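Wunolex Community Support > Stock and Labels > Printing
Subject: Blank tag after every eighth label, Hadeleo desktop printer
Status: Solved
Opened by: Begay Resale
Product: Wunolex Shop, desktop version
Printer: Hadeleo thermal label printer, USB
Labels: Davico, 30 mm wide, rolls of 100

Hello everyone, and thank you in advance for reading, as I know I go on a bit. We are a small secondhand clothing shop and we have used Wunolex for our stock since we opened. I love it, truly, and I've talked two other shops on our street into it. We are in the middle of tagging everything again for the winter floor, and since the update in November our labels have stopped behaving.

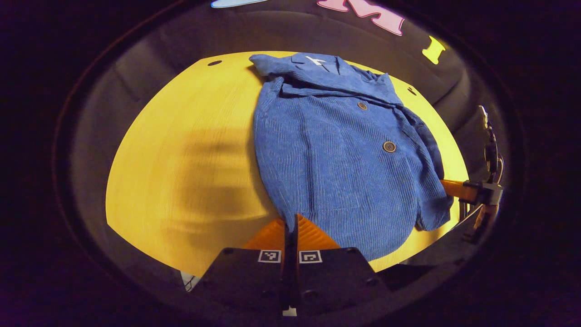
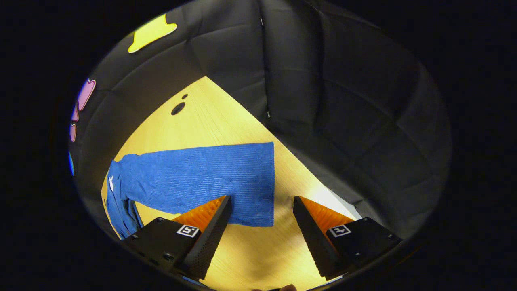
The problem is easy to state and has been very hard to get rid of. If I print one label, it is perfect. If I print two or three, they are perfect too. If I print a long batch, I get 8 good labels and then a completely blank one, then 8 more and another blank, all the way to the end of the roll. The barcode isn't missing from our records, and no item gets skipped. The label that should have come out comes out after the blank one. So I'm not losing data, I'm losing labels, and when you have 2,551 items to get through you start to feel every one of them!

I should also say that toward the end of each group the printing creeps. The first label after a blank has the price sitting nicely in the middle. By the last one before the next blank, the shop name is so close to the top edge that the tall letters are nearly gone. I didn't notice this at first, because who looks at the top edge of a price tag, but once I laid a strip of them out along the counter it was as plain as day.

What I have tried so far, in the order I tried it:

Turned the printer off and on. No change.

Turned the computer off and on. No change, although it did install something and take most of my lunch break.

Cleaned the print head with one of the little pens that came in the box. The barcodes are a touch darker now, which is nice, but the blanks are still there.

Changed the roll. I thought perhaps we had a bad one, so I opened a fresh box. Exactly the same.

Swapped the USB cable with the one from our receipt printer. Same, and then the receipt printer sulked until I gave it its cable back.

Deleted the printer from the computer and added it again. Same.

I haven't touched the template. It is the one called Small Hang Tag, with the shop name on top, then the size, the price and the barcode. We have used it for as long as I can remember.

If anybody has seen this I would be so grateful. Please assume I know my way around a shop much better than I know my way around a printer.

Reply from Wunolex Support

Hi, and thanks for such a careful write-up. The creeping you describe is the most useful part of it. It usually means that the label length the computer is using doesn't quite match the label that is loaded, so each one starts a hair too late or too early.

Could you please check the following and post the results?

1. In Wunolex, open Settings, then Labels, then Small Hang Tag, and tell us the width and the height shown there.
2. In the printer's own preferences on the computer, tell us the stock size shown.
3. With the printer off, hold the feed button, turn the printer on, and let go when the light blinks. It will print a configuration label. Please type out the lines for Media Type and Label Length.

Reply from Begay Resale

Thank you for the quick answer! I did all three before we opened this morning.

Number one. Small Hang Tag says 30 mm wide and 50 mm high. I measured a label with my tape measure and then again with the metal ruler we use for hems, and it is the same both times.

Number two. The printer preferences are in inches. I don't remember them being in inches. Width says 1.18 and height says 2.00.

Number three took me a few tries, because I kept letting go of the button too soon and it just fed out labels at me. When it finally worked it printed a great long list across several labels. Media Type says CONTINUOUS. Label Length doesn't have a number next to it at all, only two dashes.

I looked up continuous in the booklet and it says that it is for paper with no gaps, like a receipt. Our labels certainly have gaps. Is that the trouble? I didn't want to change anything until I heard back from you. I have learned that lesson with the thermostat in the back room.

Reply from Wunolex Support

You were right to wait, and yes, you have found two things at once.

50 mm is a little under 2 inches. Your printer preferences are using the rounded figure, so every label is being sent slightly too long. Normally you would never see it, as the printer looks for the gap after each label and lines itself up again. With the media type on continuous it isn't looking for the gap, and the small error adds up from one label to the next.

The blank one is harder to explain, since a printer in continuous mode shouldn't be feeding an extra label by itself. There is an option in Wunolex called Pause and Realign, which is meant for older printers. Please look under Settings, Labels, Advanced and let us know if it is ticked, and what number is in the box beside it.

Reply from Begay Resale

It is ticked! And the number in the box is 8. I would have sworn on a stack of coat hangers that I had never opened the Advanced page in my life, and I still don't believe I did.

I'm going to leave everything as it is until you tell me which to change first. The shop is quiet this afternoon so I can do it straight away.

Reply from Wunolex Support

Thank you, that accounts for the blanks. The November update moved label settings to a new page, and for shops set up on one of our earlier versions it appears to have brought back some old default values. We have passed your ticket to the people who look after that part of the program.

Please make the changes in the following order:

1. In Wunolex, untick Pause and Realign and save.
2. Close Wunolex completely.
3. In the printer preferences, change the units to millimeters first, then enter 30 and 50. If you enter the numbers while it is still on inches it will refuse them.
4. On the same page, set the media type to Labels With Gaps.
5. Load a roll, close the lid, and hold the feed button until the light blinks twice. The printer will feed several labels and stop. Let it finish.
6. Print another configuration label to check, then open Wunolex and print a batch of twenty.

Reply from Begay Resale

A report, as promised, with a small detour in the middle.

Steps one and two went fine. Step three went fine too, once I found the units, which are on a different tab from the numbers.

At step five the printer fed labels, and fed labels, and kept feeding them until the light turned red. I opened the lid, closed it, and tried again with the same result. I was about to write to you in despair when I remembered that the booklet had a picture of the inside with an arrow pointing at a little sensor. Ours had a scrap of label backing stuck right over it, about as big as a grain of rice. I suppose it could have been there for months. I got it off with the corner of a loyalty card and wiped the place with a dry cloth.

After that it fed out three labels, stopped neatly, and the light turned green. The configuration label now says Media Type GAP, and there is a number next to Label Length at last.

I printed the batch of twenty. Every one of them is good, and the shop name is in the same place from first to last. I then got brave and printed a whole roll of 100 for the rack by the window, and there wasn't a single blank in it. I can't tell you how pleased I am. I stood there and watched it come out like it was a parade.

One more question, if I may. The labels I printed during the bad spell, the ones where the shop name is nearly off the top, are already on a good part of the winter stock. The barcodes all look whole to me. Do I need to redo them?

Reply from Wunolex Support

Wonderful news, and well spotted on the sensor. We will add that to our help page, between steps four and five.

You don't need to print those tags again if they scan. Only the position of the text was affected, and the item numbers are the same in your records. I would try a few of the last labels before each blank, as those drifted the furthest. If a barcode won't read, open the item, choose Reprint Tag, and it will keep its number and price.

Please also take a backup of your label settings now that they are right. It is under Settings, Backup, Labels Only. If a later update changes anything, you can bring them back from there.

Reply from Begay Resale

Backup done, with one copy on the computer and one on the little drive that lives in the cash drawer. I scanned a good handful of the worst tags and they all beeped on the first try, so the winter stock can stay as it is.

For anyone who finds this page later with the same trouble, please look at your Advanced page and at that sensor before you go buying a new cable. I have now got a spare one that I didn't need, plus a half-used cleaning pen.

I have passed the steps along to one of the other shops on our street. They run the same Hadeleo printer but with wider labels, and they had the tick in the same box with the same number in it. Theirs hadn't shown up yet because they only print a few tags at a time. They are on a slightly newer version than we are, in case that helps whoever is looking into it.

Thank you again for your patience with me. I am happy for the ticket to be closed.

Ticket marked as solved by Wunolex Support. Replies are closed. If you have a similar problem, please open a new ticket and include the Media Type line from your configuration label.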